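In Praise of the Small Mirror

March 25, 2018

My grandmother kept a compact in every coat she owned. When we cleared out her closet I found one in the pocket of a raincoat she hadn't worn in years, with a thin ring of powder still clinging to the edge, and I stood there opening and closing it like a kid with a light switch. That click! I have been a fan of small things with lids ever since, and I want to make a case for them.

We have gotten very used to keeping everything in one place. Your phone is your mirror, your address book, your flashlight, your notepad and your alarm clock, and I understand why people love that. I have one too. But a thing that does just one job has a kind of good manners. You open it, it does the job, you close it, and it has nothing else to tell you. It doesn't buzz. You never pick up a compact to check your lipstick and find yourself, 51 minutes later, reading about a stranger's kitchen remodel.

My friend Chie Tamura takes this further than anyone I know. She carries a pocket sewing kit, a folding comb, a tin of mints and a little pillbox in a bag the size of a paperback, and she can find any of them in the dark on the late bus. I asked her once if it wouldn't be easier to carry less. She said she wasn't carrying things, she was carrying lids, and a lid was how she knew where one thing stopped and the next one started. I have thought about that more than I've thought about most books I read last year. 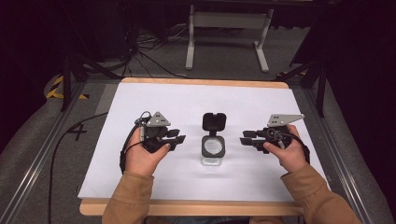

A small black case with its lid up.

There is also the matter of hinges, and here I could go on all day. A good hinge holds the lid where you leave it. A bad one flops back, or creeps shut while your hands are full, and after a week you stop using the thing at all. Ye-ji Shim, who repairs clasps and hinges out of a narrow shop behind our post office, let me sit with her for an afternoon last July while she worked through a shoebox of old compacts and cigarette cases. She closes each one next to her ear before she even looks at it! Some of those pins are thinner than a sewing needle, and she straightens them with a patience I can't imagine having.

I came home and closed everything in my house next to my ear. The sugar tin has a lovely low thud. My glasses case sounds like a car door on a very expensive car. The plastic box my earbuds came in sounds like nothing, and I've moved the earbuds to an old cough drop tin that squeaks.

I know the argument on the other side, and it's a fair one. Small things get lost. They pile up in drawers, and many of them are badly made and end up in the trash by spring. So buy fewer, buy them used if you can, and get them fixed when the pin goes. Ye-ji charged me two dollars for my grandmother's raincoat compact and wouldn't hear of more.

It lives in my own coat now. The powder is long gone and the mirror has a cloudy spot in one corner, so I have to tilt it a little to the left to see my face. I'm thinking of asking Chie where she got the comb.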